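Salt by Weight, Even on a Weeknight

Most home recipes give salt in teaspoons. I think this is a mistake, and one that costs more failed dinners than bad knives or weak burners. A teaspoon measures volume. The thing that seasons food is mass, and the link between the two depends on the shape of the crystal, how hard it was packed, and how level the spoon was.

Fine table salt packs tightly. Flaked salt does not. A cook who swaps one for the other at equal volume can end up with half the seasoning the recipe called for, or with twice as much. The recipe will still be followed to the letter. The usual advice is to taste and adjust, which is fine for soup. It is no help with bread dough, sausage, a brine, or a raw meatloaf mix.

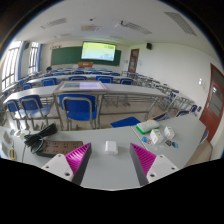
What the scale fixes

A kitchen scale that reads to one gram is enough for most dishes. For bread I use 2 percent of the flour weight. For a loaf made with 500 grams of flour, that is 10 grams of salt, whatever the brand and whatever the crystal. For ground meat I go a little lower. Once the ratio is known, the batch size stops mattering, and the arithmetic can be done on the back of the flour bag.

The common objection is speed. Spooning is said to be faster. I set the bowl on the scale, press the tare button, and pour until the number is right. There is no spoon to wash. The pour does need a steady hand near the end, and I recommend putting the salt in a small dish first, so an overshoot can be scooped back out.

A second objection is that small amounts fall below what a cheap scale can read. This one is fair. Below 4 grams, a scale with one-gram steps has too much error to be trusted, and a pinch is as good a tool as any. Spices such as clove and nutmeg belong in the same class. A finer scale solves the problem, but I would not ask anyone to buy one for the sake of a pie. 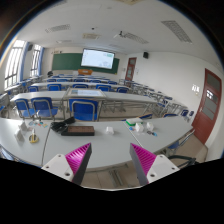

Petronella Van Wyk
Contributing writer, food and technique

Vegetables are where I meet the most resistance. Roswitha Fuchs, who taught me to make sauerkraut, salted her cabbage by eye and had done so for 44 years. Her kraut was very good. She also used the same salt, the same crock, and cabbage from the same market stall in Pruscombe. Change any of those and the eye has to be trained again. When I weighed what she threw in, it came to just over 2 percent of the cabbage, which is where most written methods land.

Recipe writers could settle most of this by printing grams first and spoons second. Where only spoons are given, they should at least name the type of salt. Many books do neither. My own fix is to weigh the salt the first time I cook a dish, and if the result is right, write the figure in the margin in pencil. The teaspoons stay in the drawer for baking powder, where I am still undecided.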